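Woddale Toy Library: autumn news

Sorry this is late, and shorter on the jokes than usual. Printer playing up, half term dates to sort, usual September. Read to the bottom please as there's a bit about fees.

We're back in the hall from Tue 8 September, same hours as before, doors at half nine and packed up by half eleven. Side entrance while the front path is being relaid. Buggies can go along the wall by the radiators, not in front of the fire door. Yes I know I say it every term.

Loans over the summer. 183 items out between the last June session and the end of August, up from 175 last year. Very pleased. Most of it the big outdoor stuff, as you'd expect, the sand tray hardly came home at all. The ride-on digger has gone to Siltow and back so many times it ought to have its own parking space. It now has a new back wheel, thank you Bhupendra Kanaujia, who did it in his garage and wouldn't take anything for the parts.

Overdue: 33 things. Please have a look under the sofa. We don't fine people, never have, but there is a waiting list for the marble run and for the doctor's case and both are well past due. If you've lost a piece just tell us. If you've lost all the pieces just tell us that as well. You can drop things at the Siltow shop on any weekday, leave them with whoever is on the till, name on the bag.

Now, sorting. We've been going through the small toys box by box and it's slow. Some of those boxes haven't been emptied out properly in years and the labels bear no relation to what's inside. The farm had a set of dominoes in it. What we're doing is checking each set against the old card, cleaning, rebagging in the zip bags with the toy number on the outside, then a fresh card with a drawing or a photo of what should be there. So when you bring something back you can tick it off yourself in the hall and save the queue. About time.

Two pleas from that. One, don't rebag things at home into a "better" bag, we need the numbered ones. Two, if a bit turns up that isn't ours, still bring it, there's a tub for strays by the door and you'd be surprised how often somebody spots the very thing they were missing.

Also we're splitting the shapes and bricks. Up to now it's all been under Building, which means parents of one year olds going home with tiny connecting things that are no use to them. From this term there will be a First Shapes shelf at toddler height, chunky stuff only, and Building moves up next to the trains. Anything with magnets stays behind the desk, ask for it.
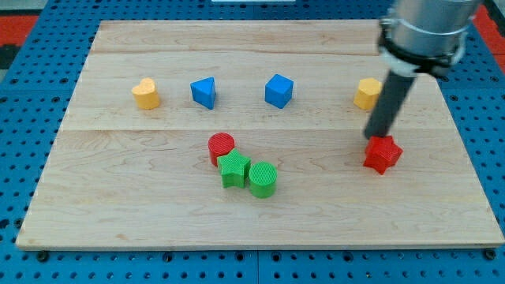
Shape blocks, including the yellow heart and the blue cube.

Cleaning. Somebody asked in June what we use so: warm water and washing up liquid for plastic, rinsed, dried flat on towels. Wood gets wiped with a damp cloth and that's it, please don't soak wooden toys, they swell and the paint lifts. Dressing up goes through a thirty wash. Soft toys we are not lending any more, they take days to dry and there's nowhere to hang them. The ones we had have gone to the Brosinar jumble and I gather the giant rabbit was fought over.

Sarita Negi is taking over the story corner from me, hurray. She did two sessions in July and the little ones sat still, which they never did for me. Stories at half ten, fifteen minutes or so, then songs if there's still anyone listening. She would like to hear from anyone who can read in Hindi or Polish or Welsh or anything else, doesn't need to be polished, ten minutes would do. She'd also like cushions. Clean ones!

Fees. Going up for the first time since we moved out of the old library. Family membership will be £12 a year, was £10. Borrowing stays at 50p a toy and party boxes stay at £4. If the twelve pounds is awkward have a quiet word with me or Sarita and we'll sort it out, that has always been the case and isn't changing. We've got 76 families on the books now and the hall rent has gone up, so there it is. Existing members pay the new rate when your year runs out, not before.

Party boxes. December is nearly full already (I know). If you want the parachute or the bowling set for a Christmas do then book it now, with a date and a phone number. The bubble machine is resting. It may be resting permanently.

Wanted: clear lidded boxes, shoebox size or a bit over. Zip bags, large. A low bookcase no higher than a toddler's chin. Wooden train track of any make, straights more than curves, we have curves coming out of our ears. Not wanted, thank you: jigsaws, anything with a missing battery cover, more plastic food.

Helpers. We need one more pair of hands for setting up, from nine, and one for the returns desk. Tea provided. You don't have to do every week, even once a month makes a differnce. Your own children can come along, obviously.

Mrs Sengar still has a green child's cardigan and one small welly from the last session before the holidays, left foot. Both in the cupboard with the urn. If not claimed by half term the cardigan goes to dressing up. Not sure what we do with the welly.

Next newsletter before the Christmas break, bits for it to me by the end of November please, on paper or by email, not by text as I loose them.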